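Dridinero Forums > Home & Laundry > Fabric Care
Thread: Vinegar rinse to "set" the color - does anyone have proof?

tallgrass_omaha
Jul 31, 2014
My sister swears by soaking new clothes in white vinegar and salt before the first wash so the dye doesn't run. She got it from her mother-in-law, who got it from a magazine. I've now seen it on three different websites, all with the same wording, which tells me they copied each other and not much else.

Has anyone here tested it? I mean two of the same thing, one soaked and one not. I'm not asking whether your grandmother did it.

pegboard
My grandmother did it.

Kidding. (She did, though.) I've soaked every pair of dark jeans I ever bought and never had a pink or blue load. Half a cup of vinegar, a handful of salt, cold water, leave it an hour. Costs next to nothing so why not.

tallgrass_omaha
I've never soaked a pair of jeans and I've never had a blue load either. So where does that leave us?

M. Huamán
I worked in the dye room at a small yarn company for a few years, so here is my two cents. Vinegar is used WHILE dyeing wool and silk with acid dyes. It does a job there, with heat. On a cotton shirt that was dyed in a factory months ago it does nothing to the dye. Salt also gets used during dyeing on cotton, to push the dye onto the fiber. Put it in your sink afterward and you have salty water.

I think people heard "dyers use vinegar and salt" and the rest of the sentence fell off.
Marisol

pegboard
Then why do my jeans not bleed?

M. Huamán
Because you soaked them in cold water for an hour and poured the water out. The loose dye went down the drain. You could leave the vinegar in the cupboard.

ruthless_hem
Not so fast. I did a bucket test last November with two red dish towels from the same pack. One in plain water, one in water with vinegar. The plain water was clearly pinker. Explain that.

tallgrass_omaha
Same water temperature? Same amount of water?

ruthless_hem
Same buckets. I filled them from the tap. I didn't stand there with a thermometer, no.

tallgrass_omaha
Then I wouldn't hang much on it. Some dyes also change shade when the water turns acid, so the color of the bucket might not tell you how much came out. Did you wash both towels afterward with something white?

ruthless_hem
No, I used them to dry dishes, like a normal person.

Y_Gebreyes
I'd like to complain about the other half of this, the products. I paid for the Platevby "Color Lock" rinse, 30 loads to a bottle, and the label says it keeps "up to 100% of original brightness." Up to! Zero is up to 100. I used the whole bottle and my black work pants are exactly as gray as the last pair got.

pegboard
The Platevby sheets are better than the liquid.

Y_Gebreyes
Better how? What did you compare them to?

pegboard
OK, this thread is exhausting.

octavio_c
The sheets at least catch something, I've pulled them out colored. Whether that dye would have landed on my shirts otherwise, no idea. A gray sheet proves there was dye in the water. It makes a person feel good about buying the box, I'll say that for it.

What I do is sort. Reds and darks by themselves for the first few washes, cold, inside out. It's boring and I haven't lost a shirt in years. Purples I watch too. They go dull on me before anything else does, and the seams and the cloth next to them don't always stay the same shade. One of the light ones, on the flowered sheet:

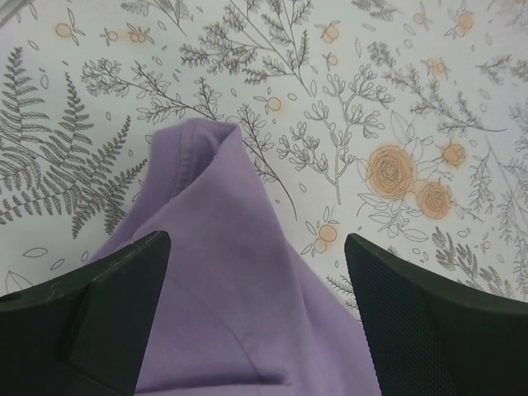
lavender one, seam inside the fold is darker than the rest

tallgrass_omaha
Couldn't that just be shadow?

octavio_c
Some of it, sure. I'm not entering it in court. But I've got others with darker seams in daylight too. Might be the thread, might be that the inside gets less sun and less rubbing. I don't know which and I'm not going to pretend I do.

M. Huamán
Could be any of those. Thread and cloth are often dyed separately, and polyester thread in a cotton garment will hold its color while the cotton fades around it. You can't tell from a photo what the garment looked like in the store, so I wouldn't call it fading or not fading.

ruthless_hem
So nobody in this thread can prove anything, including the people who were so tough on my buckets.

tallgrass_omaha
Fair. But the person who says the trick works should be the one to show it. I'm not selling a soak.

Teo Apaza
Coming in from the other side. I don't care if vinegar sets dye, I use it in the rinse for towels because our water is hard and they come out stiff without it. Please don't scare people off it completely.

M. Huamán
Fine by me, that's a different question. Go easy if you have rubber seals you'd like to keep, and never with bleach. I mean never.

pegboard
I'm going to keep soaking my jeans.

tallgrass_omaha
Soak away. Try one pair without the vinegar and report back.

pegboard
And if they ruin a load, you're paying for it?

tallgrass_omaha
Put a white sock in with them. I'll spring for the sock.

ruthless_hem
I have the other towels from that pack, still new. If somebody writes down how they want it done I'll run it again, with a thermometer this time. Measured water, white rag in each bucket, whatever makes you all happy. I still say the vinegar one wins.

M. Huamán
Use three buckets. Plain, vinegar, and vinegar plus salt. Same bowl of tap water split between them, one hour, wet white cotton rag pinned to each towel. Then look at the rags when they're dry and ignore the water.

ruthless_hem
Do the rags have to be new?

M. Huamán
Clean and all cut from the same one. An old pillowcase is good.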